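# Pristano Assembly

The **Pristano Assembly** is a consultative body that represents the Latvian- and Lithuanian-speaking minority in the port city of Warport. It has the right to be consulted on schools, street signs and burial grounds, and the right to be thanked afterward.
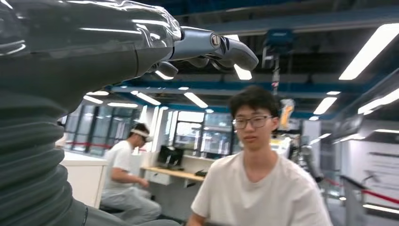
The Assembly was created by a compromise between the Warport city council and the minority associations of the Pristano district, who had asked for seats on the council and were given a building. Its powers are set out in a charter that runs to over 600 articles, most of them concerning procedure. Supporters call it a safeguard. Detractors have been less kind, and the best-known insult, delivered by the opposition councilor Bastien Barbier, compared it to a metal hand with its fingers loosely open and curled slightly downward: well made, carefully jointed, and holding nothing. The Assembly objected in writing. Barbier's remark was then quoted in every newspaper in the city, including two that had ignored the Assembly until then.

## Background

Families from the Baltic coast settled in Pristano as dock workers and chandlers, and for a long time the city dealt with them through their parishes. This suited the city, as the parishes rarely asked for money. A proposal to close the district's Lithuanian primary school brought 3 rival associations into the same room, where they agreed on the school and on very little else. The talks that followed took place largely at the Grigaitė, a former seamen's hostel that later became the Assembly's seat. The school stayed open. The council still describes this as its own idea.

## Composition

The Assembly has 50 members elected by registered residents of the district. Anyone may register who declares a connection to the minority, and the charter leaves the word "connection" undefined. An early attempt to define it took up a full term and was abandoned shortly before the election it was meant to govern.

Two blocs have dominated since the start:

- **Harbor List**, founded by Gunārs Hunt, favors cooperation with the city council and has generally received it in the form of invitations.
- **Open Register**, led for many years by Vija Lūse, wants the Assembly's opinions on schools to be binding. It has won more votes than seats at most elections, a result of ward boundaries drawn by Hunt's allies.

Hunt and Lūse served together on the signage panel and are credited with its only unanimous report, on the correct placement of the macron.

## The cemetery dispute

The most serious crisis came when the city proposed running a tram line along the edge of the old Pristano cemetery. The charter required consultation. The city sent the Assembly the plans on a Friday evening and recorded its silence over the weekend as consent.

Sunil Dissanayake, then the city ombudsman, found that consultation had taken place "in the sense that paper was moved from one building to another." His report recommended a minimum notice period, and the council accepted every recommendation except that one. Protests followed in February, and the line was eventually shifted to the far side of the road. Both blocs claimed the victory, and each put up a plaque. They face each other across the tracks.

## Reform proposals

In November 2025 the Assembly's president, Mārtiņš Navickas, submitted a draft that would cut the charter to 100 articles and give the body a delaying veto over school closures. The city welcomed the shorter charter. On the veto it promised to consult widely, and the Assembly has been asked for its opinion.

## See also

- Warport city council
- Minority consultative bodies
- Pristano cemetery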